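Stonesier Home Forum > Decluttering > Small stuff

Bucket method for boxes and packets?

drawerful
Posted 15 May 2025
I have too many little packets and cartons sitting on every flat surface. Lotions, samples, things that came with other things. In April I bought a set of Skastex divided trays and they filled up in 4 days, so more storage is clearly not the fix. Now I'm trying one round bucket on the floor. Everything small goes in it, then I sort the bucket in one sitting. Bottles stay out until the end.

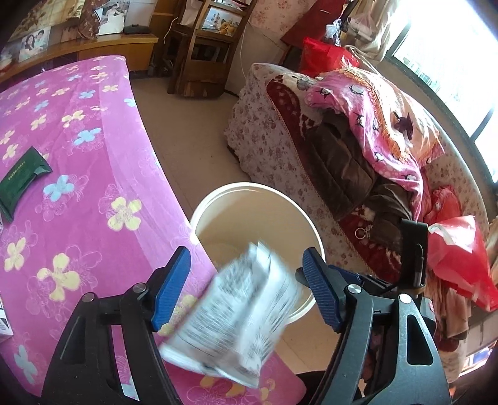 Packet on its way into the bucket.

Does anyone else do it this way, or am I just moving the pile?

mapleline
You're moving the pile. I did the bucket for a year and all it gave me was a bucket of boxes in the hall closet. Pick up an item, decide, put it where it goes. It's slower, but you only touch each thing once.

two_shelves
I disagree with mapleline. Deciding one at a time is how I end up reading the fine print on a packet for ten minutes. Clearing the surface first gets me moving. The rule has to be that you sort the same day though. I set a timer for 20 minutes and quit when it rings.

mapleline
And when it rings, what happens to whatever is left?

two_shelves
It goes back on the bed and I can't go to sleep until it's gone. Works so far.

drawerful
Same day is fair. I'll add that.
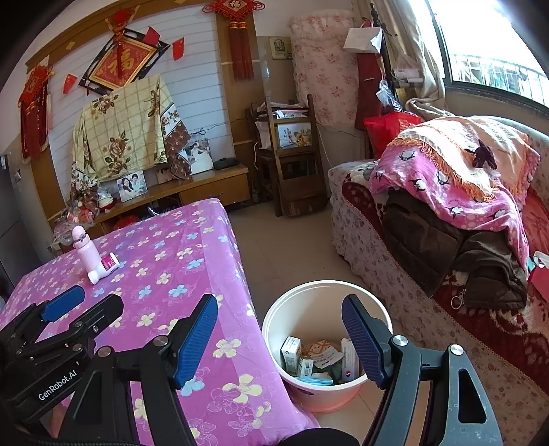 My problem is with the sorting step. I want to keep batch numbers and expiration dates for anything still in use, so I don't like tossing the outer box until I've looked at it. But boxes eat up the space fast. The white carton and the little barcode box are standing side by side on the left, and the long white one takes up most of the right. Flat packets hardly matter. I may do packets and boxes as separate rounds.

cornerlamp
Separate rounds helped me. Paper and flat packets first, boxes second. Open each box, and if it's empty, flatten it right there. If there's something in it, write the date on the item with a marker and then the box can go.

mapleline
Marker rubs off plastic tubes. Use a bit of masking tape.

cornerlamp
Tape is better, yes. And check inside any folded paper before it goes in recycling – I threw out a warranty card that way.

two_shelves
We have the shared bins at Skarkatura and they won't take foil-lined packets with paper. Check your local rules before you make one big paper pile.

drawerful
Didn't think of the foil. So: packets first, foil ones apart, then boxes, dates on tape, all the same day. I still think the bucket stays.

mapleline
Fine, but empty it tonight and put it somewhere you can't see it. An open bucket on the floor collects things.

drawerful
Will do. I'll post again once the boxes are done.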